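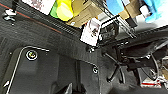 Stop Your Guitar Strings Going Dull So Fast

I went years thinking I just had bad luck with strings. A new set would sound great for a week, then turn into wet spaghetti, and I'd grumble and buy another one. These days I get a couple of months out of a set, and all I did was change a few lazy habits at home.

First one: wash your hands before you play. I know, I know. But I used to go straight from a bag of chips to the guitar, and the wound strings were full of gunk. Soap, water, dry them properly (damp fingers are just as bad). 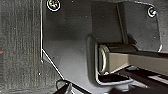
Then wipe down when you're finished. I use an old cotton T-shirt cut into squares, and I pinch each string in the cloth and run it from the bridge up to the nut and back, 2 times. Get underneath too — that's where the grime sits. Wash the squares with your towels but skip the fabric softener, it leaves a film.
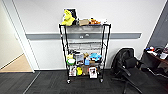
2 min read

Next up, the fretboard. Every April I take all the strings off and give it a going-over with a barely damp cloth. If it's bare rosewood it gets 5 drops of lemon oil, left for a few minutes and wiped dry. Please don't do this on maple with a finish on it! My old Holten has a maple neck and it only ever gets the dry cloth.
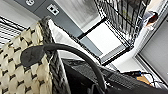
Sticky tuning is usually the nut. Rub a soft pencil in the slots when you change strings and the pinging noise goes away, or it did on mine. And stretch the new set gently by hand before you tune up for real, otherwise you'll be retuning all evening.

Posted 31 December 2022 in Care and Repair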